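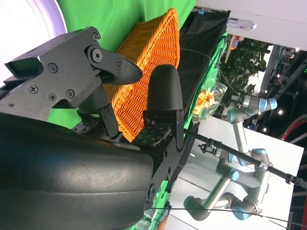
April 9, 2020

Visit from the Saltdale people this morning, Lionel Hollis and Kyung-hwa So, to see the two-arm bench before they decide on their own. Tsz-kin Kong ran the demo and I took notes. Lai-ching Yau looked after the stop button and the log. They wanted to see fingers working near something soft and uneven, so most of the talk was over the orange basket, with the fingertip brought in just short of the weave. Kyung-hwa asked about the textured pad on the upright finger and whether the pattern wears flat. Told her it does, slowly, and that we swap pads when grip force at the same setting starts to creep up.

Programme as it went:

Started with slow jogs by hand, both arms, so they could hear the joints. Then the pick and place run on the small items. We got through 13 cycles before Lionel asked to stop and go over the logging. Two misses, both on the bag of snacks. Same fault as last week, the bag folds away from the finger on the near side and the grip closes on air. Kong thinks the approach angle is too steep. I think we are closing too early. Not settled.

Lionel asked how long a changeover takes from one finger set to the other. Timed it for him: 133 seconds with Kong doing it, screws included. He said theirs is nearer ten minutes at Saltdale, but they use the old Nnaji plates with the shims, so not a fair comparison. He took the torque figure for our screws and I have promised the drawing. It needs the revision letter corrected before it goes out.

Questions I could not answer properly:

- Whether the wrist camera calibration survives a knock. We have never tested it on purpose. Wei says the last check was after the move and was fine.
- What happens if the patterned strips get dirty. Lai-ching wiped ours with a dry cloth in August and saw no change, but she did not write down before and after.
- Whether Pevotgate would sell the pads separately. To ask.

Kyung-hwa had a go at the hand guiding herself. She picked it up quickly, though she held the arm too far up and it fought her a bit at the elbow. We should mark the place to hold it. Same thing happened with the Sokach visitors.

Green cloth worked well as a backdrop and I would like to leave it up. It does creep when an arm drags over it, so clips on the corners before the next run.

Log for today has 126 entries, saved under the visit folder with Lai-ching's comments. Clock on the second machine is still 2 minutes slow compared with the first - allow for that if anyone lines the files up.

To do:
Kong - try the shallower approach on the bag, same speed, nothing else changed.
Me - try later closing, after Kong is done. Drawing to Lionel.
Lai-ching - email Pevotgate about pads.
Wei - camera check, write the numbers in this book and not on the whiteboard.

Saltdale want to come back with one of their own parts. Lionel will send the size and weight first.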